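Terça-feira
Por Widad Harb

A Direcção de Conteúdos da Zeltside reuniu-se às 14 horas para apreciar o caso do artigo 3732. Presidiu Hussam Tannous. Rami Khoury lavrou a acta, como fazia desde a fusão com a Comus.

O artigo, dedicado à manutenção de persianas, ocupava o primeiro lugar nas pesquisas desde maio. Constava do registo que ninguém o encomendara. A assinatura, A. Kuroda, correspondia a uma redactora que deixara a casa antes de o texto ser publicado. 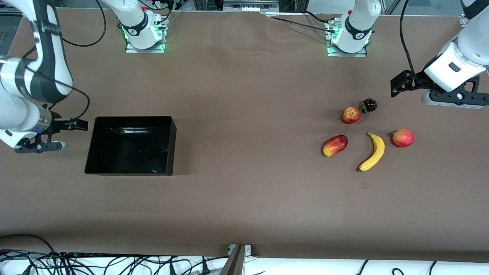 Que critério determina a retirada de um artigo do blogue? O regulamento interno prevê a retirada quando o texto recebe menos de 300 visitas por trimestre ou quando o autor a requer por escrito.

Tannous mandou ler a disposição 2 vezes. Khoury informou então que dera entrada, nessa manhã, um requerimento assinado por Aoi Kuroda. A signatária não pedia a retirada -- pedia que lhe fosse permitido acrescentar um parágrafo.

O presidente abriu o artigo no ecrã da sala. O parágrafo já lá estava, e começava pelos nomes dos presentes.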